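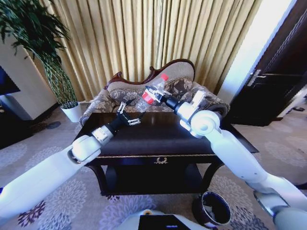 Care of Side Tables and Other Polished Furniture in Shared Lounges

Household Guidance, Mangate Residences
Revised September 21, 2024

Residents of furnished apartments at Mangate are responsible for the everyday care of the furniture supplied with the unit. The same guidance applies to the lounges at Priltport. Questions about side tables are among the most frequent received by the Furnishings Office, and most of them concern drinks: rings left by glasses, cloudy patches under bottles, and sticky spots that have collected dust. The following pages set out the recommended practice.

Before placing anything on the table

A dark, glossy top shows marks that would pass unnoticed on a lighter or duller surface. Water left standing on lacquer may leave a pale ring, and a chilled plastic bottle can form a pool of water at its base within minutes on a humid day. Residents are asked to keep coasters on every side table in use. Cork or felt-backed coasters are preferred. Rubber and soft vinyl should be avoided, as some of these materials soften a finish or stain it over time.

Bottles should be closed before they are set down or carried. A bottle that has been lying on its side in a bag or on a sofa should be wiped with a dry cloth and the cap tightened by hand. Colored labels can also cause trouble. When a paper label gets wet, its dye may transfer to the surface beneath it, and red and dark blue are the hardest to remove. Bottles should stand upright on the coaster and should not be laid flat on the table.

Ice buckets, vases and potted plants require a tray with a raised edge. A folded napkin is not a substitute. It holds the water against the finish and makes the mark larger.

Clearing the table

Empty bottles should be removed at the end of the day. Lift each item straight up; sliding a bottle or a lamp across a polished top drags grit with it and leaves fine scratches that are visible whenever light falls across the surface. Caps may be left on plastic bottles placed in the Mangate recycling bins. Bottles should be emptied in the kitchen sink first.

Where the table stands close to a sofa, check between the cushions and behind the back for stray caps. They are a common cause of blocked vacuum hoses.

Weekly dusting

Use a clean, soft cotton or microfiber cloth, very slightly dampened. Fold it into a pad and turn it to a fresh side often. Work from the back of the top toward the front in long, straight strokes, and dry the surface at once with a second cloth. No water should be allowed to stand along the edges, where it can work its way under the finish.

Feather dusters are not recommended. They move dust from one place to another, and a broken quill will scratch lacquer.

Spray polish should never be applied directly to the furniture. Where polish is wanted, put a small amount on the cloth and test it underneath the top before using it elsewhere. Fledska Furniture Cream is supplied at the front desk in both buildings. A portion the size of a pea is enough for one side table. Leave it for 2 minutes and buff it with a dry cloth. Products containing silicone should be avoided, as they make later repairs to the finish difficult.

Gold trim and drawer handles

Many of the older side tables carry a thin gold line along the apron and a decorative handle on the drawer. Both need gentler treatment than the top. Gold paint, leaf and plated metal can all be worn away by rubbing, and once lost they cannot be restored by cleaning.

Dust the trim with a dry, soft brush, such as a new makeup brush or a watercolor brush. Curled or molded handles collect dust in their recesses, and the brush should be worked into these with light strokes. Metal polish, vinegar, baking soda and toothpaste are not to be used on any gold part. If a handle has become greasy, wipe it with a cloth wrung out in warm water, then dry it.

Pull the drawer by its handle with an even motion. If the drawer sticks, remove the contents, take the drawer out, and rub a plain white candle along the runners. Loose handles should be tightened from inside the drawer with a hand screwdriver.

Legs and lower shelf

The lower shelf is often neglected because it sits in shadow. Include it in the weekly dusting, and clear it fully at least once a month. Magazines left there for long periods can stick to the finish, and printed covers may leave an impression. Curved legs should be wiped from the top downward, following the curve. Take care when vacuuming nearby, and keep the hard edge of the nozzle away from the feet.

To move a side table, empty the drawer and shelf, then lift the table by the frame beneath the top. It should not be lifted by the top itself, nor pushed across the floor. Two people are advised for any table that weighs over 30 pounds.

Water marks

A fresh mark should be blotted dry and left overnight. Many pale rings fade by themselves. If the mark remains, a little furniture cream rubbed along the line of the finish may reduce it. Repeat once only. Residents should not try mayonnaise, cigarette ash, a hair dryer or a hot iron, all of which have caused damage in our buildings.

Marks that are dark, rough to the touch or accompanied by lifting of the finish require professional attention. Repairs are carried out by Daly Restoration. Requests should be submitted on Form 508, available from the front desk, with the apartment number and a short note of what was spilled, if known. Please do not apply any further product while the request is pending.

Sunlight and heat

Side tables should stand clear of radiators and out of strong direct sun. Where this cannot be arranged, draw the curtains during the brightest hours and turn the table from time to time so that any change in color is even. Lamps, trays and framed photographs should be shifted a little every few weeks for the same purpose.

Replacement coasters and felt pads are available at the front desk on request.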